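Chapter 3
Closing the Loop: From Perception to Grasp Planning

Rozália Štefanec and Libor Beneš

A grasp planner can be no better than the estimate of the world it receives. In this chapter the reader builds a planner in the Matoušek simulator and tests it on small objects set on a dresser top. Chapter 2 covered camera calibration, and its results are used without further proof.
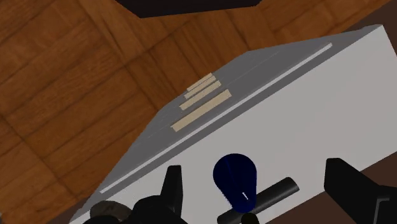 Figure 3.1. The gripper view, with the blue object between the fingers. 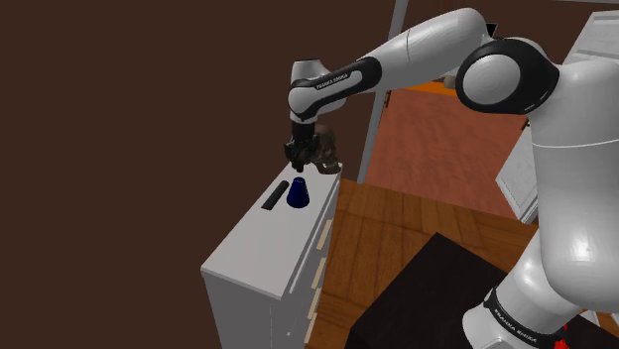
Figure 3.2. The arm and dresser from an outside view.

3.1 Reference Frames

Every pose must be stated in a named frame. The planner works in the base frame, while detections arrive in the camera frame. Section 3.2 derives the transform between the two.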